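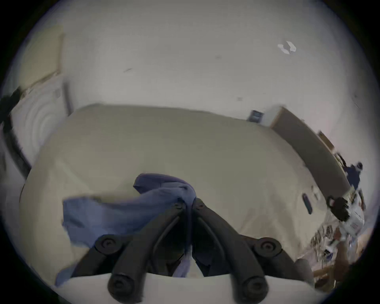

Wunura started with laundry, and I still think laundry is the best way to explain us. I'm Khoa Vũ, and I teach grown-ups (and a good number of teenagers on their way to college) how to fold things, put things away and find them again later. My very first class was held in my own bedroom, and we folded on the mattress, no sheets on it, just that big plain beige surface. I still like folding there best! A crumpled blue cloth shows up so nicely against beige that you can see every crease, and when you pinch up one fold in the middle you can tell right away which way the fabric wants to go. Try that on a patterned bedspread and you'll be hunting for the corners all afternoon.

These days we're a proper little school, with 2 teaching rooms above the Brorance bakery and a closet full of practice laundry that I'm weirdly proud of. There are more than 400 pieces in there: towels, T-shirts, baby clothes, and the fitted sheets everybody groans about (me too, for years). The other half of the school is Shota Morikawa, who came to my August class to learn how to pack a suitcase and ended up rewriting my whole lesson on shirts. He was right about the sleeves. He now teaches Small Closets and the packing class, and I do Laundry Basics, Bedrooms and the kitchen drawers.

Classes are small and pretty loud. We put on music, dump a basket out on the bed and get going. You'll fold the same towel 20 times and then somebody will show you a way they learned from their grandmother, and we'll all try that one too. I've changed my mind about hand towels twice this year.

Our regular course is called Vesteo and it runs for six evenings, starting at 6:30. So far 104 people have finished it, and plenty of them come back for the Thái room, our drop-in space where you can bring your own basket from home and fold in company. There's tea, and there's usually something from downstairs if we get to it before the students do.

If you're curious, just come up the side stairs and say hi. Bring a fitted sheet!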